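We use cookies to help this site work and to see which pages are read. You can accept all cookies or change your settings.

Renting a Unit at Irkadthorpe Business Village: Frequently Asked Questions

Published 1 April 2023
By Sarmīte Rozīte, Lettings Office

Who may apply for a unit?

Any registered business or sole trader may apply. Charities are also welcome and pay the same rent as other tenants. Applications from firms that intend to store fuel or gas on the premises cannot be accepted.

How long is a tenancy?

The standard agreement runs for 3 years. Shorter terms are offered in the Wallin Building only, where a tenant may leave at any time after giving four weeks' notice in writing.

What does the rent include?

Rent covers buildings insurance, water, the cleaning of shared areas and the upkeep of the car park. Electricity is metered separately for each unit and billed in arrears. Business rates are the responsibility of the tenant, who should contact the council directly.

Is a deposit required?

Yes. The deposit is £931 for a ground-floor unit in the Wallin Building. Deposits for Radow House are set out in the offer letter. The money is returned after the final inspection, less the cost of any repairs.

May we alter the inside of our unit?

Shelving and light partitions may be put up without consent, provided that nothing is fixed to the ceiling. All other work -- including any change to lighting or sockets -- needs written approval from the Lettings Office. Please allow four weeks for a reply.

What flooring is provided?

Units in Radow House are let with carpet tiles. Ground-floor units in the Wallin Building have painted concrete, and tenants may lay their own covering at their own cost. Damaged tiles should be reported to the office so that a matching replacement can be found. Tenants are asked not to glue tiles down.

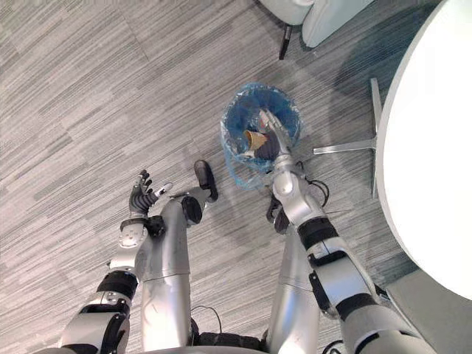

Grey carpet tiles with a streaked pattern.

Can deliveries be accepted on our behalf?

Small parcels may be left at reception, which will hold them for 4 working days. Pallets must be received by the tenant. The loading bay behind the Tilloretti café is shared and should be booked in advance.

Whom should we contact about a repair?

Please write to Ivars Petrauskas, Site Manager, giving the unit number and a telephone number. Urgent faults should be reported to reception in person.

Comments

M. Hadley: Does the four weeks' notice apply if we move from Wallin to Radow House?

Lettings Office: It does not. Please ask for a transfer form.

Corner Unit: The loading bay needs a longer slot. We had 80 boxes to bring in last November and ran over.

P. Oakes: Are bicycles allowed in the corridors? The old page said yes.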